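Workshop notebook, June

Glaze kiln opened a bit after two. Cone 6, slow cool, same schedule as the last firing except that Siu-ming programmed a hold at the top because he'd read something. The hold has made the satin white glossier and the gloss white no different at all, so we now own two gloss whites.

Jamton clay, second bag. Still short. I wedged it twice and it tore on the first pull both times. Adel says it wants ageing and I should put it back in the damp cupboard and forget it, a skill I have been practising on the rest of the damp cupboard for years. Wetted it, wrapped it, wrote JUNE on the bag in texta. Cut a bit of the Navarro buff into what was left over and that threw well enough, though the colour will be anyone's guess until it's fired.

Glaze tests. The line blend between the ash glaze and the tin white ran to 7 tiles. Notes as they came off the shelf:

Tiles 1 and 2: dry, brown, a bit like the inside of a teapot.
Tile 3: better, breaks over the texture.
Tile 4: very nice. Soft grey-green where it pools. Of course I weighed tile 4 last, tired, and the figure in the book could be 300 or 360. Siu-ming thinks 300. Visitación thinks I should learn to write.
Tiles 5 to 7: white, whiter, crawled.

Will mix tile 4 again both ways in small cups before anybody commits a bucket to it. If it comes up at the 300 g reading, I'd like it on the noodle bowls for the Cinaston order, inside only, with the rim left to the tenmoku. 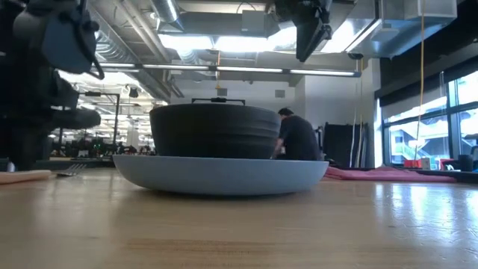
On the order itself: they have asked for 400 bowls and would like them "all the same but handmade". Heiðrún wrote back very politely to ask which. The answer was both. She has proposed a tolerance of a finger's width on the diameter and they have agreed without asking whose finger. I've put a notch in the throwing gauge at her finger, as she signed the email.

Shrinkage on the buff needs doing properly before then. My test bar got knocked off the rack at leather hard and mended with slip, and I don't trust a number that comes off a mended bar. New bars tomorrow, three of them, marked on both faces, dried flat between boards. Please don't put mugs on the boards.

Wheel no. 2 is making the noise again. Took the splash pan off, cleaned out what looked like a season's worth of slurry, put it back, noise unchanged. Yetunde had a listen and said belt. I had said bearing, loudly, for a month. She tightened the belt and the noise stopped. Entered here for completeness.

Kiln housekeeping. The counter on the controller reads 1,529 hours, so the thermocouple is due a look. The tip is scaly and the kiln has been reading cool against the witness cones, around half a cone at the bottom shelf. That may also be the true explanation for the glossy satin, and I have apologised to Siu-ming for the remarks about his hold. The spare is in the drawer marked SPARES and so are four things that aren't spare for anything we own.

Zutitz sent the wrong frit again. Same number, different suffix. It's been put aside unopened with a note on the lid. Don't use it, don't "just try a bit", and if you already have, write down which bucket.

To do:
Remix tile 4, both weights
Shrinkage bars
Thermocouple out, new one in, cone pack on every shelf for the next firing
Ring Zutitz, be civil
Sieve the tenmoku, which has a leaf in it

Bisque goes on tonight at six if Adel finishes loading. He is at the top shelf and has started humming, so it could be seven.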